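Looking After Willow Baskets, and Mending the Ones You Thought Were Done For

February
By Hala Salameh

I've been putting these notes together all winter, a bit at a time, mostly in the evening with a pot of tea going cold next to me.
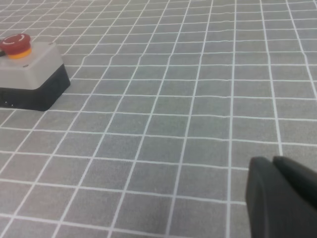 Martti Laitinen wrote in after my last page to say that he had soaked a bundle of willow for three whole days in the bathtub, that the bark had come off in his hands like wet paper, and could I please tell people how long is long enough before anybody else in his family lost the use of the tub.

Well, Martti, I can try! The trouble is that the answer depends on what sort of willow you bought, and the shops don't always make it clear on the label. So let me start with soaking, and then I'll get to cleaning, mending and the rest of it, and you can skip whatever you already know.

Soaking

Brown willow is the kind with the bark still on, and if it has been dried it wants a good long time in cold water. The old rule I was taught is a day for every foot of length, so a bundle of four-foot rods goes in for four days, and five-foot rods for five. Warm weather speeds it up quite a bit. If your bark is slipping off, the willow was probably in too long for the temperature of the room, or it was thinner than you thought, or it may not have been brown willow in the first place.

Buff willow has been boiled and then stripped, and it has that lovely tan color. White willow has been stripped without boiling. Both of these need far less time. I give four-foot buff rods 90 minutes in cold water and then try one, and if it still feels stiff at the butt end I leave the lot in a little longer. Bend a rod around your wrist. If it goes around without a crack, you're ready to move on.

Whatever kind you have, take it out of the water, let it drip, and roll it up in a damp old towel or a piece of blanket overnight. We call this mellowing, and I skipped it for years out of plain impatience. The rods come out supple all the way through, and they don't have that slimy outside that makes your fingers slide about. In the morning, unroll one end of the bundle and pull out only what you need for the next hour.

Two more things about soaking, and then I promise I'll stop. Use something heavy to hold the bundle under, since willow floats like anything - I use a flat stone that came out of the garden. And please change the water if you're going past a couple of days. It turns the color of strong coffee and it will leave a ring on a white tub that takes a good deal of scrubbing. A length of plastic gutter with caps on both ends makes a very nice trough if you have somewhere outdoors to lay it, and then the bathtub doesn't come into it at all.

Cleaning an old basket

Start dry. A soft paintbrush, the sort you'd use for window trim, gets down between the rods much better than a cloth does, and you can follow behind it with the vacuum on its gentlest setting. Turn the basket over and tap the bottom with your palm. You'd be amazed at what drops out of a shopping basket that's been in use for a few decades (I have had peas, a thimble, and a bus ticket).

If it's still grubby, rinse it outdoors with cool water and a drop of dish soap, going lightly with the brush, then rinse the soap away. Five minutes is plenty. Stand it somewhere shady with air moving all around it, up on a couple of sticks if the ground is damp, and leave it until the base is dry right through. Keep it away from the radiator and the wood stove. I know it's tempting in winter, but fast heat makes the rods split, and usually at the border, where they are bent the hardest and are the most bother to replace.

Don't wash anything that has been painted or varnished until you've tried a small patch underneath. And if a basket is truly old, or it came from somebody's grandmother and people would cry, stick to the dry brush.

Mildew

For the gray speckles that show up on baskets kept in a basement, mix white vinegar and water half and half, dampen a rag, wipe, and let it dry in the open air. Do this outside, and wear a mask if dust bothers you. You may need to go over it again a few days later. The marks sometimes stay even when the mildew itself is gone, and I've made my peace with that.

Little holes and fine dust

If you find pinholes in the rods and a powder like flour on the shelf underneath, you've got beetles, and you should move that basket away from all the others this minute. Wrap it in a plastic bag, press out as much air as you can, tape it shut, and put it in a chest freezer for two weeks. Let it come back to room temperature with the bag still sealed so the damp collects on the plastic and stays off the willow. Othmane Bennani does this with every secondhand basket he brings home, holes or no holes, and I've started doing the same. My freezer has had less room for soup ever since.

Replacing a broken rod

This is the mend people are most nervous about, and it's the one I'd most like you to try. You don't have to unpick anything.

Find where the broken rod disappears behind its neighbors on each side. Snip the broken piece on the inside of the basket, with the cut end resting against an upright (we call those stakes), and draw out the damaged length a few inches at a time. Wiggle it. Swearing is allowed.

Choose a new rod of the same thickness, soaked and mellowed, and cut the thick end to a long slant. Feed it in along the same path the old one took, over and under, and use a bodkin to open the gaps as you go. A knitting needle does nearly as well, or a big smooth screwdriver with the corners filed off. A little smear of plain soap on the bodkin helps it slide. When the new rod is all the way in, let both ends overlap the neighboring ones by a couple of stakes, and leave the trimming until tomorrow. Willow shrinks as it dries, and an end that's cut too short today will pop out by the weekend.

The color won't match. New willow in an old basket looks like a clean patch on a dusty window, and it takes a year or two of daylight to settle down. Some people stain the new rod with strong black tea. I've done it, and it helps a little on buff and hardly at all on brown.

Broken stakes

A stake that has snapped partway up can be doubled. Slide a new one down beside it, pushing it well into the weave toward the base, and then work it into the border at the top as best you can. If several stakes in a row have gone, that side of the basket has probably been carrying more weight than it ought to, and you might give it an easier job from then on. Mine holds wool now.

Loose handles

Handles work loose long before they break. If yours slides up and down but is sound, soak just the handle ends by wrapping them in wet cloths for a few hours, push them back down beside the stakes as far as they'll go, and then peg them. A peg is only a sliver of hardwood or a fat piece of willow, sharpened, pushed through the handle just under the border. Make the hole first with a fine drill bit. Please don't use nails on a basket you mean to carry bread in. They rust, and they split the handle bow sooner or later.

For a handle where the wrapping has come undone, you'll want long, thin rods, and you'll want them very well mellowed. I had 16 rods on the bench for the last one I did and I cracked more of them than I'd like to admit.

Tools, and not too many of them

You can mend a basket with garden pruners, a pocketknife and a bodkin, and I did so for years. Keep the knife sharp and wipe the blade when you're done, as wet willow will stain it black overnight. Side cutters are nice for trimming ends on the inside, where pruners are too bulky. Shadi Moussa swears by a small curved awl for tight borders, and I borrowed it once and was very slow about giving it back.

A heavy weight to sit in the bottom of the basket while you work is worth more than any fancy tool. Something smooth, so it doesn't scuff the base.

Oil, or no oil

I get more letters about this than about anything else. For a basket that lives indoors, I'd leave it alone. A light misting with plain water twice a year, in the dry months when the heating is on, keeps the rods from going brittle. For a log basket or something that stands on the porch, you can brush on a thin coat of boiled linseed oil cut with a little mineral spirits, wipe off all that hasn't soaked in, and give it a good week to dry. Lay your oily rags out flat outdoors until they've gone stiff, and never ball them up in the trash. They can heat up by themselves and catch fire, and I mean that quite seriously. Don't oil anything that will hold food.

Storing

Hang baskets if you can, from the border and with a wide hook, or stand them on a shelf with a bit of room around them. Nesting one inside another is fine for a short while, but a tight stack left all winter will pull the borders out of shape. If a basket has already gone lopsided, dip it in cool water for a few minutes, ease it back with your hands, pack it with crumpled towels, and tie a soft cord around the outside until it's dry. You can correct a good deal this way, though you may need to do it more than once.

Leftover rods should be dried completely before you put them away. Spread them out, turn them the next day, and bundle them only when they rattle. They can be soaked again, once for certain and perhaps twice, but each soaking takes some of the life out of them and I keep the twice-soaked ones for practice and for tying up the beans.

Next month I'll write about bases, and I have a half-finished page on frame baskets that Lakmal Siddiqui keeps asking me for. If you have a question about a particular basket, do send it along, and tell me the length of the rods and whether there's bark on them.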